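**Equipment planning for handheld gripper stations** is the process by which a laboratory, school or company decides what to buy, and in what order, before it starts recording manual work with hand-operated grippers. It covers the grippers themselves, the table and work surface, cabling, spare parts, storage and the everyday goods that are handled. It is usually treated as a separate budget from the purchase of robot arms, although the two share some parts.

## Background

Early plans for such stations often copied the budget layout used for industrial robot cells, with most of the money set aside for the arm and its safety fencing. Handheld stations have neither, and the older layout left small items without a line of their own. The Ketell worksheet, named after the training center where it was first used, divides the budget into fixed items, wearing items and consumables. A revised version dated 12th June added a line for floor space.

## Main cost items

### Grippers

Grippers are normally bought in pairs, one for each hand. A station planned for two-handed tasks needs 2 working units at all times, and a single failed unit stops the work. Many buyers order a spare with the first pair, as later orders may arrive with a different connector or finger mount. Fingers are listed separately from the body because they wear faster.

Cabled units need a route for each cable that leaves the wrists free. Extra length is cheap at the time of the first order and awkward to add afterward.

### Table and surface

A plain table with a flat board on top is enough for most tabletop tasks. The board is listed as a wearing item, being easy to replace when scratched or stained. Matte surfaces are generally preferred over glossy ones under strong lighting.
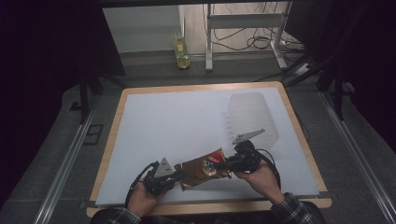
*A foil snack bag held between two handheld grippers over a white work board.*

### Handled goods

Packaged food, bottles and plastic containers are the usual stock. Unit prices are low, but soft packaging creases and splits, and a long project goes through a large number of items. The Zenddale plan allowed for up to 2,000 packages in its first year and kept them under consumables, with a note that bottles of liquid should be stored upright and apart from cables.

### Floor space and stands

Stands, rails and overhead bars take up more floor than the table does. Planners measure the room with the operator in position and leave a clear path to the power outlets. Carpeted rooms are usable, though spills cost more to clean up.

## Worked budgets

The Benadmont workshop budget, prepared by Lutfa Talukder in February, lists 142 separate lines. Most are small parts such as screws, cable ties and finger pads. Talukder grouped these into kits so that a single order could restock a station. The Osman budget is shorter and leaves small parts to a general supplies account, which makes the cost of one station harder to trace.

## Purchase order

Table, board and stands are commonly ordered first and the grippers after the room has been measured. Handled goods are bought last, in small batches, as food has a limited shelf life.

## See also

- End effector
- Total cost of ownership
- Spare parts management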